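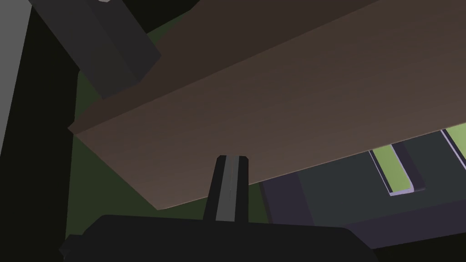
1/1/25. Woke late and spent the morning on the camera bag. The Skalis tripod plate has worked loose again and I can't find the small hex key, so it went back in the drawer. The render above looks up at the underside of a big brown plank, and it put me in mind of how seldom I shoot from low down. Nearly everything I took last year was from standing height. I made a note to try the 24 mm from the ground this month.

Counted the keepers after lunch. The archive for last year comes to 3,777 frames, and I have marked 446 as worth keeping. That is more than I expected. Most of them are from June, when I had the Hastau lens on loan and used it every day. I still think it is soft in the corners, but the colour is good and it focuses quietly.

Dineo Dlamini rang at three. She has backed the Ocampo strap clip and wants to know if I will go halves on a second set to save on postage. I said I would think about it. I have been let down by crowdfunded gear before, and the last clip came eleven months late with a screw missing.
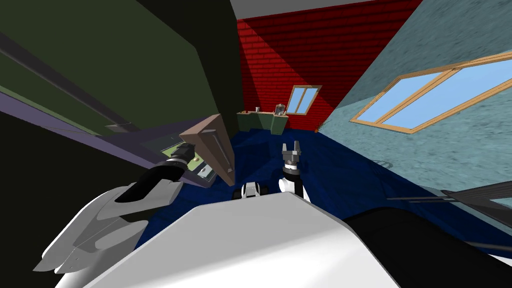
White robot arm at an open cabinet, rendered.

Cleaned the sensor on the old body. It took two swabs and there is still one spot near the top left, which only shows at f/16. Left it alone. Charged all the batteries and wrote the date on each with a paint pen. One of them gets warm and I have put it aside to take to the tip.

Elias Semaan emailed his pictures from the harbour walk. He uses Wurkance for his editing now and likes it. I thought the skies were too dark and told him so. He has asked me to redo two of them my way, so I will do that tomorrow evening. 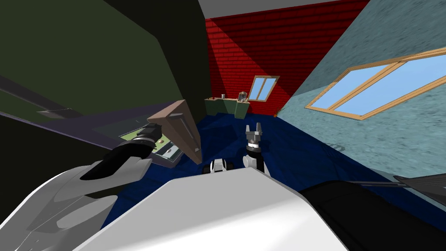

To do this month

Hex key for the tripod plate.
Answer Dineo about the clip.
Back up June to the second drive.
Return Elias's polariser.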